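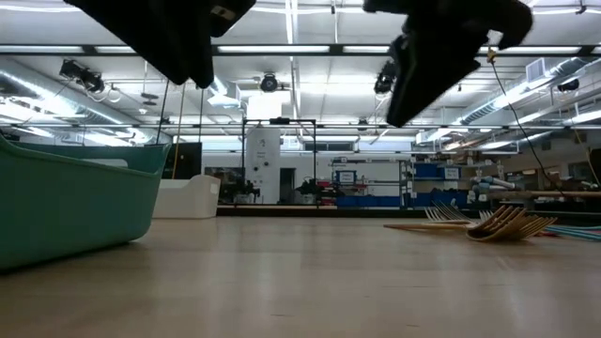
Filed under: Kitchen & Dining > Storage and Sorting

Sorting mixed cutlery – by colour, by type or just bung it in a tub?

candela_e
Right, I need some opinions before I lose the plot. We're clearing the cupboard at Pikgate, where we do the June lunches, and I've ended up in charge of the picnic cutlery. Years of it! Plastic handles in every colour going, wooden bits that go everywhere the second you put them down, clear ones you can't see until you lean on them. I've got a green bin, a white tub and a smoky see-through tray to put it all in, and that's my lot because the cupboard won't take any more.

My first thought was everything by colour. My second thought was forks with forks and never mind the colour. Koen thinks I'm overthinking it. Am I?

koendb
I said you were overthinking it in a kind voice. For anyone else reading, I'm the one who has to lay the tables, so I do have a stake in this. By type, please. When I'm short of forks I want to put my hand in one tub and pull out forks. I don't care if they're orange.

slowcooker_sal
By colour every time for me. We had 300 pieces for my sister's do and the colours meant each table could be checked back in at the end. If the blue table was short you knew where to go looking.

koendb
But then you've got knives and forks and spoons all in together and you're fishing about while people queue for potato salad.

slowcooker_sal
Elastic band round each set. Done.

koendb
Elastic bands on 300 pieces, no thanks.

candela_e
I can see both sides, which is no help at all. I did have a go on Saturday, tipped a first lot out on the big wooden table and tried to start with the colours that stand out.
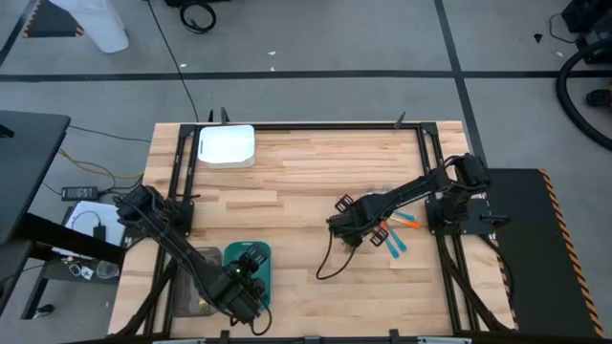

The blue and orange handles are dead easy, you can pick those out from across the room. It's the clear ones that drive me mad against pale wood, they just vanish. I'm tempted to do those first next time and get them out of the way. Also, is the green bin too deep for cutlery, do you think? I could swap it with the tray, but the tray's quite handy for odds and ends and I'd rather keep it for those.

flistarden_mum
Put an old dark tea towel down before you tip them out! Clear plastic shows up much better on it. I learned that doing 111 dessert spoons at the Flistarden fête, at night, with one working lamp.

And don't mix the wooden ones in with plastic if you're washing anything. Wood wants to go in its own tub and stay dry. I'd give it the white one if it's got a handle, so you can carry it off separately.

candela_e
Ooh, the tea towel is a good shout, I've got a navy one. White tub for the wooden stuff then – it does have a slot for your hand.

pete_stevens_rd
Bit of a grump from me but are you sure it's all worth keeping? I'd go through and chuck anything cracked or chewed before deciding on a system. We got rid of 8 carrier bags' worth and didn't miss a single fork.

slowcooker_sal
Chuck them where though? Most councils won't take plastic cutlery in the recycling. Keep it and use it till it snaps, I say.

pete_stevens_rd
Fair, but a cracked fork in somebody's lip isn't a great lunch either.

candela_e
Cracked ones go, the rest stay, and I'll do it by type because Koen will sulk otherwise. Colours can be a job for a rainy day. If the handles won't lie flat in the green bin I'll stand them up, ends down, and see if the lid of the cupboard box still shuts.

koendb
I would not sulk. I'd sigh a bit.

flistarden_mum
Handles up! Otherwise everybody's fingers are on the eating end.

candela_e
That's what I meant, handles up, ends down. Going back to it Thursday with the tea towel, will let you know how I get on with the clear ones.

Last updated: Feb 10, 2020

Related threads
Do wooden spoons need oiling or am I being had?
Medeo stacking tubs – lids gone wobbly after five washes
Best way to get tea stains off a wooden worktop
Picnic plates: keep, donate or bin?
Drawer dividers that fit a really shallow drawer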